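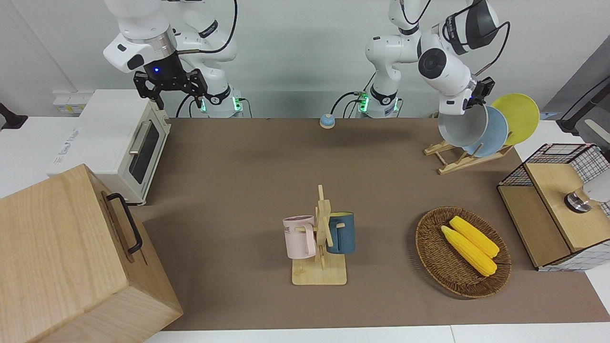
Two-arm table, left gripper at the dish rack, right gripper open over the toaster oven.

Speed limits for a shared two-arm table: one value for both arms?

We run two arms on one table with kitchen items (plates in a rack, mugs on a tree, an oven). Our site rule says 100 mm/s whenever a person is within reach, and 80 mm/s for contact moves such as pulling a plate. The rule was written for a single arm. Does each arm get the full limit, or does the closing speed between the two grippers count? Also, who signs off when only one arm's program changes?

Asked 08/06/2020 by rhakim

Answer 1 (accepted)

Treat these as separate hazards. The limit toward a person applies per arm, measured at the fastest point of the arm or tool. On some poses that is the elbow, so don't log only the tool tip. Closing speed between arms is a collision problem and belongs in its own line of the risk assessment, with a minimum separation and a defined stop for both arms.

For changes, our procedure at Flarance is:
1. Any edit to either program reopens the assessment for the pair.
2. The stop test is repeated with both arms moving.
3. Object positions are part of the record. If the rack moves, step 1 applies.

Check that one emergency stop drops both controllers — ours didn't until we rewired it.

Answer 2

Just set everything to 80 and be done. We never had an issue on the Sesel cell.

Comment on answer 2: A low speed doesn't cover pinch points. A hand between the gripper and the rack can be trapped at 80 as well. You still need a force limit. — Randa Hakim

Answer 3

Read the manual for your controller first. Ours has a shared zone setting that holds one arm outside while the other is in. It was off by default after the October update, version 2. No idea about sign-off.

Viewed 1,981 times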